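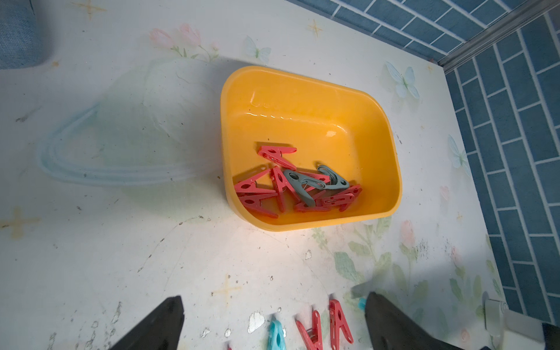
# kuruc-pinzas

Datos de teleoperación de un brazo de dos dedos montado en casa. La tarea es única: recoger pinzas de la ropa de la mesa y dejarlas en un barreño de plástico.

## Contenido

- 477 episodios, 30 fotogramas por segundo
- vídeo de la cámara de muñeca
- posiciones articulares y apertura de la pinza del robot
- `notas.csv`, con los fallos anotados a mano

## Montaje

El brazo (Kuruc, revisión 4) va atornillado al borde de la mesa de la cocina. Las piezas las imprimió Ľubomír Kováčik en el taller compartido Brernthorpe; la electrónica es de Edith Lozano. Los dedos son negros y tapan parte de la imagen por abajo. No se ha recortado nada.

El mantel estampado y los azulejos azules se dejaron como estaban. El mantel tiene desconchones plateados que un detector por color puede confundir con objetos — conviene revisarlo antes de entrenar.

## Uso

```
python cargar.py --ruta datos/ --episodio 9
```

Cada episodio empieza con el brazo en reposo y acaba cuando el operador suelta el pedal.

## Problemas conocidos

- El barreño brilla por dentro y la exposición automática oscila.
- Las pinzas amontonadas se enganchan entre sí. Si salen dos juntas, la columna `doble` vale 1.
- En los episodios de diciembre el reloj de la cámara va retrasado respecto al del brazo. `alinear.py` lo corrige.

## Pendiente

- Separar por colores.
- Cambiar el servo de la muñeca, que tiene holgura.

Dudas y correcciones: Edith Lozano o Dagmar Ďurica, en el repositorio.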